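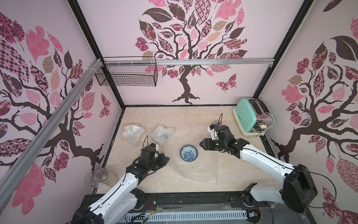 7月3日 周五 Ganholm 开放日，双臂工位

趁脑子里还热着先记下来，晚上再不写明天肯定只记得累。今天我从早上站到收摊，中间就蹲在走廊吃了半个饭团，嗓子已经哑了，所以打字代替说话，挺好！

先说大概。演示题目还是五月定下的那个：双臂拆、包气泡膜，对象是餐具和小件。参观分成6批，每批进来先听我讲两句，然后看一遍遥操作，再看一遍 Trukik 的自主策略，最后随便问。Kosunik 的人排在第三批，Mangubat 那边的学生排在最后一批，中间夹着园区里别的公司，还有带孩子来的家属。原计划每批之间留空隙复位，结果前一批不肯走、后一批已经趴在门上，空隙基本没了（下次不要相信我排的时间表）。

开门前

到得早，先上电、回零。左臂肩关节上电的时候有一声很轻的“咔”，之前也有，我又断电重来了一遍，第二遍没响。先记着，周会的时候提一下。右臂没事。

两路腕部相机都出图。右臂那路曝光偏高，灯直着打下来，大理石纹的台面上有一块亮得发白，刚好在夹爪前面。我把曝光往下压了一档，结果台面好了，气泡膜又糊成一团灰，里头包的东西更看不清。来回试了几次，最后还是放回原来的值。想着演示嘛，先求稳，别在开门前十分钟改参数。这句话我自己说过很多遍，今天总算照做了一回。

物件摆放沿用上次的布局：碗在中间，下面垫一张摊平的气泡膜，面包机靠右后角，玻璃杯在左前，包好的放左后，网篮挂在后面的铝梁上。碗是白底青花的小瓷碗，我自己从家里拿的，特意挑了便宜的，心里不慌。

气泡膜提前裁了一些。提醒一下用这个工位的各位：抽屉里那卷小泡的快用完了，大泡的夹爪不好捏，指尖会从泡和泡中间滑过去，别图方便拿大泡的顶上。

前两批

第一批是园区里的邻居，人少，很客气。遥操作先来，我在主手这边坐着，右手去掀碗旁边的膜，左手在后面压住那一包。动作不快，但是顺。有人问我手上有没有力的感觉，我说有一点点，主要还是靠看。对方马上接着问，那看哪里呢，看屏幕还是看工位？我愣了一下，因为我自己也没认真想过。后来留意了一下，抓之前我看工位，快夹住的时候眼睛就自动跑到腕部相机的画面上去了。这个回头可以问问别的操作员是不是一样，说不定对主手那边屏幕摆放有用。

然后切 Trukik。第一次拆包，夹到膜的边了，提起来，松掉，再夹，又松掉。观众倒是看得很投入，第二次滑掉的时候还有人“哎呀”了一声。第三次夹住了，拉开一个口子，我赶紧喊停见好就收。

第二批有家属，小朋友很多，全挤到前面来。我们贴在地上的黄线完全没有人看。我把速度上限往下调了，又拉了一条带子挡着。小朋友的问题比大人的难答，记两个：

“它知道里面是什么吗？”——我说不知道，它只看到塑料。然后被追问“那它为什么要拆”。我说因为我们让它拆。对方显然不满意。

“两只手会不会打架？”——会，真的会。碰撞检查只管大的连杆，指尖那一截我们留了余量，但两个夹爪伸到同一包东西上的时候，余量基本就用完了。我当然没有这么跟小朋友讲，我说它们会商量着来。

Kosunik 那一批

他们做包装产线，来的人一看就懂行，进门先弯腰去看底座导轨和走线，然后才看手臂。线槽那边我临时盖了张透明膜，红的黄的散线还是露着，被问到是不是常这样，我老实说是的，一直说要理一直没理。（要理。写在下面待办里了。）

他们最关心的是膜。问我们为什么选气泡膜，这东西又透明又反光又软，每次的形状还不一样，产线上他们自己都尽量绕开。我说就是因为难才拿来做的，数据里最缺的就是这种。他们点头，然后开始问得很细：

一个是问两只手怎么分工，是写死的还是学出来的。我讲的是，示教的时候我们没规定，操作员自己习惯左手按住、右手去揭，数据里就慢慢偏成这样，策略也就跟着学成这样。他们问那如果开口在左边呢？我说那就会很尴尬，它会从右边绕过去。当场就有人提议试一下，我想了想，试就试吧。

于是把靠前那一包转了个方向重新摆，切到自主。左臂过去夹，右臂张开手指悬在旁边等。等得有点久，久到我开始出汗。我截了右臂腕部相机的图，回来可以对着看：

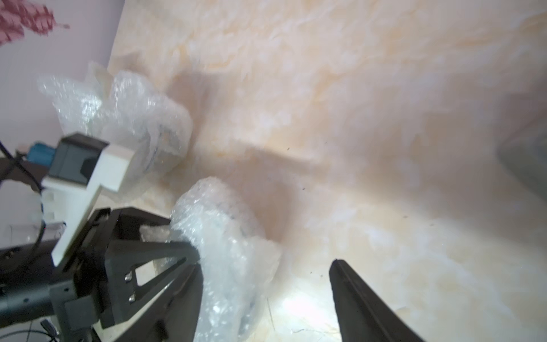

右臂腕部相机。左臂夹着近处那一包，右夹爪张开。

对着图再想一遍，有几处当时站在旁边没顾上。

第一是反光。就是早上我折腾曝光的那一块，正好落在右夹爪两根手指中间。人眼看着是桌面反光，策略怎么理解我可不敢打包票。得找几段光照不同的数据比一比，别凭一张图就下结论。

第二是遮挡。近处这一包的左边被两只夹爪的手指叠着挡掉了，远处那包的左下也被左臂的硬件遮住一块。从右臂这个角度去判断左手夹得牢不牢，基本就是猜。俯视那路能补一点，可是俯视那路看不清膜的褶子。Kosunik 的人提了个主意，让左臂夹住以后稍微往后让一让，给右边腾出视野。听上去很朴素，我们示教的时候还真没有人刻意这么做过！值得录一小批试试。

第三，近处这包右边支出来一片折起来的膜，人来做的话，我猜十个里有九个会去揪那一片。它没有去。它后来是从上面下手的，蹭了两下，没揪住，最后超时退出。我跟大家说这是一次失败，没有找补，他们反而挺高兴，说看太多只放成功片段的演示了，看个不行的比较踏实。接下来就聊开了，拖到下一批都进门了还没聊完。

他们问了成本，我只答了自己知道的部分：这批夹爪手指是我们自己打的，坏了换一对很快。整套的价钱我说不准，让他们写邮件来问。也问了数据量，我说这个任务目前录了差不多2000条，里面拆的多、包的少。对方说包才是他们想要的那一半。好吧。这句我特意记下来，我们内部讨论的时候老觉得拆包更好看，演示也爱放拆包。

下午

下午的四、五两批混成一团了，我已经分不清谁是谁。有位观众站在旁边看了好久，一句话没说，临走跟我讲，墙上那些树很好看，猜我们是在做给小孩用的东西。我说不是，背景会换的，做的是桌面操作。对方哦了一声，说还是好看。

中间出了一次小状况：右臂腕上的那圈线被网篮边挂了一下。我在主手那边先觉得手上一沉，松开了才看到。没有拉断，接头也没松，画面都没掉。但是那一圈留得太长了，往后墙伸的时候很容易勾到东西。我用扎带先收了一把，收得不好看，凑合撑到了收摊。

另外有人问能不能让机械臂把面包机包起来。我讲了一堆理由，两指夹爪张开的宽度、重量、膜的尺寸，讲着讲着自己也有点想试。遥操作下双手捧着侧面推一推说不定行？先不答应任何人，哪天下班早自己玩一下。

最后一批，Mangubat 的学生

这一批最好玩！他们提前看过资料，上来就问能不能自己操作。按计划是只看不碰的，可是那会儿后面已经没有人排队了，我就让他们轮流上手，速度限到最低，我的手一直搁在急停上。

任务给得很简单：把躺着的玻璃杯扶起来。看着简单，第一个上去的同学直接把杯子推着滚。透明的东西在腕部相机里边沿特别难找，他们全都盯着屏幕，我说你抬头看工位呀，抬头之后马上好多了。（跟我上午那个“眼睛看哪里”的问题又对上了。）后来有一位从杯口里面伸一根手指进去，挑起来的。我录的数据里没有这个动作，我自己也没想过。赶紧问能不能存，对方说可以，就存了，标签先写成“扶杯_内侧”，等下周统一改名。

还有位同学问，为什么不给机械臂装五根手指。这个问题每次开放日都会有。我这次的回答是，两根手指都还没用明白呢，他们笑了，我是认真的。

也有问得我答不上来的：怎么判断膜“拆完了”？我们现在是操作员觉得拆完了就按结束。每个人的标准都不一样，有人拆到东西露出来就算，有人要把膜整个拿开摊平。数据里两种都有，从来没有对齐过。这事我觉得比曝光重要，得单独拿出来讨论，标注说明里那句“完全拆开”写得太含糊了，而且就是我写的。

收摊

东西复位，断电，主手盖好。今天的日志从开机到关机全都存了，放在共享盘开放日的文件夹底下，自主的和遥操作的分开放。学生上手的那几段另外建了一个子文件夹，不要混进训练集，除了上面讲的那条要单独看。自动清理设的是36小时，想看原始视频的赶紧去拷，过了时间就只剩压缩过的了。

碗没碎，杯子也没碎。膜用得比想的多，地上扫出来一大堆，有些被踩过的已经扁得没法用了，直接扔掉。

待办（谁有空谁认领，认领了在后面写一下）：

左臂肩关节上电异响，断电重启后没有复现，先观察，再响就拆开看。

右臂腕部线圈重新走，扎带是临时的，别当成正式的用下去。

底座线槽理线。我的，我认。

腕部相机曝光：挑几段不同光照的数据，看反光那块到底有没有影响。要不要加漫射板等看完再说，先别买。

录一小批“左手夹住后让开视野”的示教，开口方向左右都要有，别又全是右边。

包装方向的数据补起来。先从碗开始，杯子放后面。

“拆完”的定义，改标注说明，改之前大家先各自写一条自己的标准，放在一起看看差多远。

买小泡气泡膜，窄卷就行，宽卷我们的架子挂不上。

给 Kosunik 回邮件，附上那段超时退出的完整视频，他们要的。注意要的是没剪过的，走廊里的说话声也会录进去，发之前听一遍。

补一条，走到车站才想起来的：俯视相机和腕部相机的时间戳，下午有一段对不上，我在回放的时候觉得手指已经合上了，俯视那边还张着。可能只是播放器卡，也可能是真的漂了。下周上班先查这个，查完再录新的。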